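Planham Simulation Program
Service Notice: Gripper Release Fault
Frequently Asked Questions

Last updated July 24, 2024

The following questions were received from partner sites after the gripper release fault was reported in the Planham simulator. The answers apply to all sites that train or test pick-and-place routines in Planham. Sites that use Planham only for route planning are not affected and need not take any action.

What is the gripper release fault?

The fault causes the simulated gripper to open before a release command has been given. The arm goes on with the rest of the routine as though it were still holding the object. In most cases the task log records the step as complete, and the error becomes clear only when the final position of the object is checked.

Which versions are affected?

The fault is present in every Planham build issued since February that includes the Rastogi contact module. Earlier builds use a different contact model and do not show the behavior. Sites can find the name of the contact module on the settings page, under Physics.

How was the fault found?

It was first reported by the Plutau test group, whose routines were passing in the simulator and failing acceptance checks on the bench. The group reviewed its wrist camera renders and found that the fingers were open at points in the routine where the log listed a closed grip. Wajid Kakakhel, who leads simulator maintenance, reproduced the behavior the same week with a standard transfer routine.

What should reviewers look for in the wrist camera view?

Reviewers should compare the camera view with the grip state given in the log for the same time step. If the log reads "closed, loaded," the fingers should be near each other with the object held between them. A wide gap with nothing in it, at a step logged as loaded, is grounds for reporting the run. 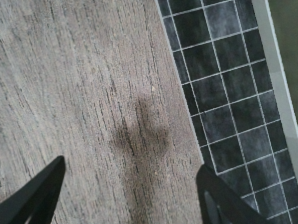
4 min read

Both black fingers are in view in the wrist camera render, set well apart, and no object is held between them. The soft dark shadow on the wood-grain surface should not be taken for a dropped item. Several reports received to date listed a shadow as a lost object, and reviewers are asked to check the object position table before making such an entry.

Does an open gripper always mean that the fault has occurred?

No. The gripper is open during approach, after a planned release, and whenever the arm is returning to its start position. A single render does not show which of these applies. The fault can be confirmed only when the render and the log disagree for the same time step.

How often does the fault occur?

In a test set of 1000 transfer runs, the maintenance team recorded 70 early releases. The rate was higher when the arm changed direction shortly after the grasp. Sites should not use this figure to correct their own results. The rate depends on the routine, the weight set for the object, and the speed of the arm.

What is the cause?

The contact module checks the force on each finger and averages the result over 2 time steps. When the arm changes direction quickly, the force on one finger can fall to zero for a moment. The module reads this as a lost contact and clears the grip command. Because the change is made inside the module, it is not passed back to the task log.

Is there a safety risk to staff?

The fault itself is limited to simulated equipment. There is, however, a risk when a routine that was approved only in simulation is moved to a physical arm. Such a routine may include fast turns that were never properly tested under load. Until the corrected build has been installed, no routine approved on an affected build may be run on a physical arm with a person inside the marked work area. This applies to reduced-speed trials as well.

Our site has already moved a routine to a physical arm. What should we do?

Stop the routine at the end of its current cycle and lock it in the job list. Notify your site safety contact. The routine may be unlocked after it has been run again on a corrected or earlier build and the results have been reviewed by a person who did not write the routine.

Is there a temporary workaround?

Yes. On the settings page, set Contact Averaging to Off and restart the simulator. Runs will take longer to finish, and small grip movements may appear in the force chart. These movements do not change the result of the run. Sites that cannot accept the longer run time may return to the last build issued before February.

Are stored results still valid?

Results from tasks that involve no grasping remain valid. Results from grasping tasks should be marked "under review" until the log has been compared with the object position table. The comparison tool supplied with Planham can do this for stored runs, provided that position recording was turned on. If it was turned off, the run must be repeated.

Are the Fotomance renders themselves reliable?

Yes. Fotomance draws each render from the position data and does not read the grip state in the log. For this reason the renders continued to show the true finger position while the log was wrong. Some renders have a soft, slightly grainy look at the default setting. This has no connection with the fault.

When will a correction be available?

A corrected contact module is now in testing. It will be released after it has passed the full transfer set at 2 arm speeds with no early releases recorded. A date will be posted on this page. Please do not install test copies obtained from other sites.

How do we report a suspected case?

Use the fault form in the Planham support area and attach the following:

The task log for the complete run
The object position table, if recorded
The wrist camera render for the time step in question
The build number and the name of the contact module

Reports without a task log cannot be processed. Each report is given a reference number, which should be quoted in all later messages. Questions not covered on this page may be sent through the same form by choosing "General inquiry" as the report type.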